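Grout color for large square tile in a small kitchen?
Posted in Home & Repairs
2129 views - 8 replies - Share

Ximena Hinojosa
Hi everybody! My husband Rutilio and I are finally tiling our kitchen after two years of talking about it, and we have gotten stuck on the grout of all things. We bought large square tiles in a dark gray, and I always pictured a pale grout, so you would see every line. Rutilio wants it to match, or even go darker, and his mother has now joined his side. The room is small and gets most of its light in the late afternoon. Does pale grout look busy on a big dark wall? And does it stain as badly as people say near a stove? We'd like to start in November, before the family comes.

Gumaro Rosales
Go dark. You'll be scrubbing pale grout forever.

Wondimu Admasu
Hello Ximena, and good luck to you both (and to your mother-in-law!). I did our place in Histden and later helped my sister with hers, so I have lived with both kinds. Pale grout behind a stove does pick up grease, but a good sealer, put on after the grout has cured for as long as the bag says, makes a big difference. Ours still wipes clean with dish soap and an old toothbrush.

As for looking busy, I'd say that depends on the joint more than the color. Keep it narrow and a large tile stays calm either way. Please mix a little of each, fill a few joints on a scrap board, and leave it by the stove for a couple of days - wet grout looks much darker than dry, and I nearly cried over mine the first evening.
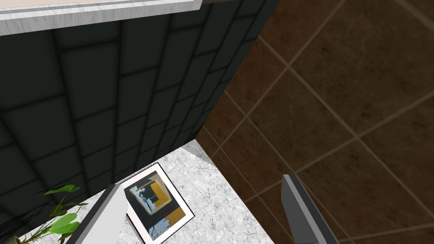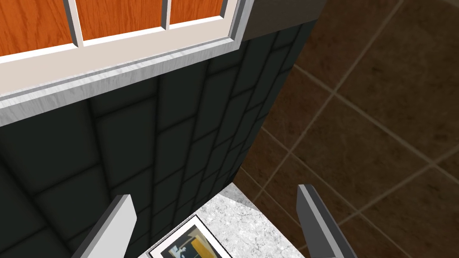
Large square tiles on a dark wall in both; the first also has brown tile with thin light-tan grout.

Comments (2)
Karthik Gunawardena: The scrap board saved us from a very yellow "ivory." Seconded.
Ximena Hinojosa: Thank you, Wondimu! Board is by the stove, and Rutilio is already pointing at the dark half.

Contact us | © Hororley Community Help | Back to top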